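Ticket 916 – Walking tour pages: wrong stop order and missing audio
Product: Kulolis travel guide
Guide affected: Olport Old Town and Vineyards
Opened by: Kalkidan Berhe
Status: Solved, one point left open

First report

Hello support team. I write the Olport guide, and I have a problem with the walking tour. The tour has seven stops, from the harbor to the wine cellars of Degefa. On the website the order is correct. In the phone version, stop 5 (the Roman bridge) comes before stop 2 (the fish market), so the visitor is sent up the hill and down again for no reason. Also the audio for the cathedral does not play. The button is there, I press it, and it stays gray.

I did not change the tour after 27 April 2019, when I added the new text for the cellars.

What I tried before writing to you

1. Closed the app and opened it again. No change.
2. Removed the guide from the phone and downloaded it again. The download stops at 100 percent for nearly a minute and then it finishes. The order is still wrong.
3. Opened the same guide on a second phone, from another maker. Same result, so I think it is not my phone.
4. Changed the app language to French and back to English. In French the order is correct! The audio is missing in both.

Reply from support (Lenora)

Thank you for the clear list. Please send us the export file of the tour, and tell us if the Roman bridge was ever copied from another guide.

Answer from Kalkidan Berhe

The export file is attached. Yes, the Roman bridge was copied from my older guide to the river villages, where it was the first stop. I had forgotten this. 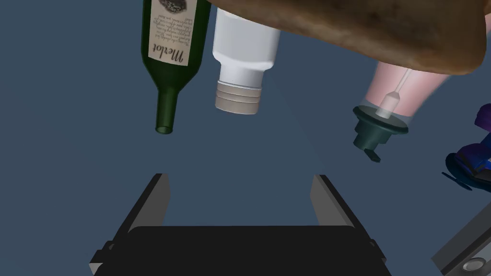
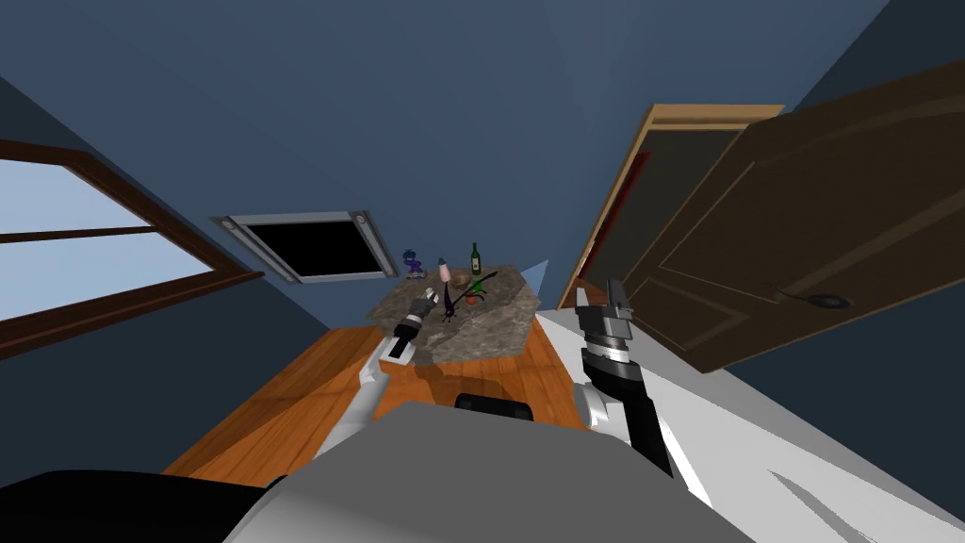
Cause of the wrong order

When a stop is copied from another guide, it keeps its old number in a hidden field. The website does not read this field, but the phone version does, and only for the English text. The French page for the bridge was written new, and for this reason it has no old number.

Steps to correct it:

1. Open the tour in the editor and choose the English version.
2. Copy the text of the bridge page to a safe place.
3. Delete the stop and save the tour.
4. Add a new stop with the same name, put the text back, and drag it to position 5.
5. Publish, and wait until the status says "live".

I did these steps and the order is now correct on both phones. One warning for other writers – the map pin is also deleted with the stop. My first new pin was 200 meters away from the bridge, in the middle of the river, and I had to move it by hand.

Cause of the missing audio

The name of the cathedral file had an accent in it. Lenora asked me to use only plain letters. I changed the name, uploaded the file again, and now the button is blue and the bells can be heard at the start, as they should be.

Still open

The opening hours of the Degefa cellars are shown for winter only. In July they are open until the evening, and visitors will think they are closed. I entered both seasons in the form, but the second one is not shown in the app. Lenora has passed this to the developers. Until it is repaired I have written the summer hours in the text of the stop, under the directions from the bus station.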